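Stimov

Stimov was a Canadian pop-rock band formed in the town of Hebden in 2000. It is remembered mainly for the single "Stondano", a summer song that local radio played heavily that July and that the band's publicity has called a national hit ever since. No chart placing has been produced to back this up.

The group's label, Sometti, claimed that the song was recorded in one take. This is hard to square with the finished track, on which the lead vocal is plainly doubled and the handclaps drift in and out of time with the drums. A later reissue credited 2 separate studios, without saying which parts were done where.

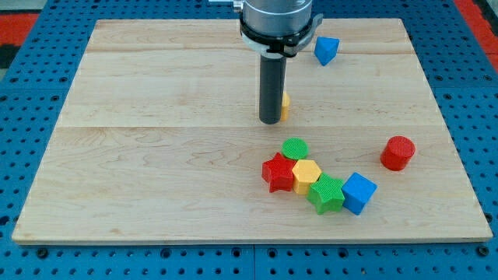

The band's reputation as a live act rests largely on its own press releases. Reviews from the period are few, and most mention flat harmonies and long gaps between songs. A reunion show in Hebden was advertised as sold out - the hall's door count was 2244, well short of capacity - and "Stondano" was played twice, the second time in a lower key.

Sometti released a compilation on April 30, 2024, described as containing 30 unheard recordings. Many of these are alternate mixes of songs already available, and several differ from the originals only in the length of the fade-out. Fans have disputed whether the original singer appears on the newer material at all. The label has not answered the question, and the liner notes list the vocals under the band's name.

See also: One-hit wonder; Summer song; Reunion tour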